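Stamlow Building Forum > Interior Finishes > Scuffed flat paint behind bins: clean, touch up or repaint?

kettlehole
Two-floor office in Sturncombe, painted by the previous tenant's contractor. Drywall, off-white, dead flat finish, carpet up to a black baseboard. Every wall that has a bin against it has gray scuffs from knee height down. I tried a damp microfiber cloth with a drop of dish soap. The gray got lighter but I now have a shiny patch the size of a dinner plate that shows worse than the scuff did when light comes in from the side.
Questions: is the shine permanent, and is there a cleaner that works on dead flat without burnishing it? I do not want to repaint if I can avoid it.

pvc_ratio
The shine is permanent. Flat paint is above its critical pigment volume, so there isn't enough binder to cover the pigment and the surface is rough at a small scale. Rubbing knocks the high spots down and you get sheen. No cleaner fixes that. Some are gentler than others, but the damage is from the rubbing.
Dry first, always. A vulcanized rubber soot sponge, light strokes in one direction, will take rubber and plastic transfer off without water. Slice a fresh face off the sponge when it loads up.

Danang Pillai
Agree on the soot sponge, disagree that no cleaner helps. Most bin scuffs are polymer transfer sitting on top of the film. Mineral spirits on a white cotton rag, dabbed and lifted, will soften it enough that you don't need to rub. Wait 30 minutes before judging the result, it looks darker while it flashes off. Test low down in a corner.
Melamine foam is the thing to keep away from. It is an abrasive.

pvc_ratio
Mineral spirits on cheap flat acrylic leaves a halo as often as not. I've seen it carry the gray into the film and then you're priming. I would not give that advice to someone who has already burnished one wall.

Danang Pillai
If it halos you were going to repaint it anyway. Dab, don't flood. I've done it on four floors of the same spec with two spots needing paint afterward.

kettlehole
Did the soot sponge on one wall. Light marks gone, the long streaks are still there but fainter. The dish soap patch is unchanged, as predicted.
Is touch-up feasible? There's a half gallon of the original in the closet, label says Hodura interior flat, no batch sticker. The date on the lid is January but no year.

Han-gyeol Cha
Touch-up is the one thing dead flat is good at, if the paint is the same can and was applied the same way. Rolled walls need rolled touch-up. A brush leaves a different texture and you'll see it from the door. Use a 4 inch mini roller with the same nap as the original, thin the paint slightly with water, roll it nearly dry and feather outward. Stir the old can for a long time and strain it. If it smells sour, throw it out.
Put one patch near the baseboard and leave it overnight. Aged paint on the wall has shifted from what's in the can, and off-white shows it more than people expect.

mudandtape
The better question is why you'd put flat back on a wall that gets hit. Cut a line at a corner, repaint that whole wall corner to corner in a scrubbable matte or eggshell, and leave the others alone. A different sheen on adjacent walls is hard to spot when the break is at an inside corner. A different sheen in the middle of a wall is visible to anyone.

pvc_ratio
Eggshell on a level 4 drywall finish will show every joint. Matte, yes. Eggshell only if somebody is paying for a skim coat.

mudandtape
Depends on the light. With overhead troffers and no window on that wall, eggshell is fine. I've left it on plenty of level 4 and had no callbacks.

Han-gyeol Cha
Windows were mentioned in the first post. Light from the side. I'd stay with matte.

kettlehole
Thanks. The long walls are getting the soot sponge and nothing else. The one I'm undecided on is the wall by the bins, which has most of the marks. 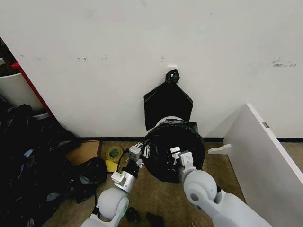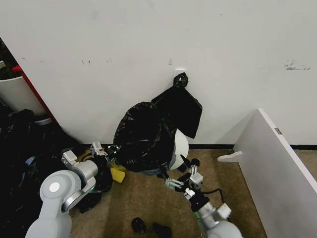
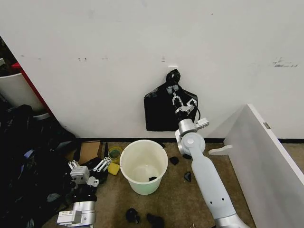
Second and third are the ones to judge the gray by, especially the streaks toward the right. Paint is the same off-white as everywhere else.

Danang Pillai wrote back that streaks of that sort are where dabbing with spirits earns its keep, and that a test spot costs a rag and half an hour of waiting. If the test halos, spot prime with shellac and go to matte over the whole wall, two coats, no touch-up.

pvc_ratio
Fine as a test. Shellac primer flashes through dead flat if you spot it, so the whole-wall part of that is mandatory. Prime the full wall if you have more than a few spots.

mudandtape
Also consider a clear corner-to-corner wipeable panel, 30 inches high. Koo makes one in a matte texture that takes screws or adhesive. I'd use screws. Adhesive brings the paper face off the drywall when the next tenant removes it.

kettlehole
Lease says no fixings into the walls. I'll test the spirits behind a door first, and if that goes wrong I'll price matte for the one wall. Does anyone know whether Hodura still sells their flat base under the old color numbers, or did they all change?

Han-gyeol Cha
Don't go by the number. Cut a chip the size of a quarter from behind a switch plate, down to the paper, and have them scan it. Then ask for a sample pot in the sheen you'll be using, because the same formula reads lighter in flat.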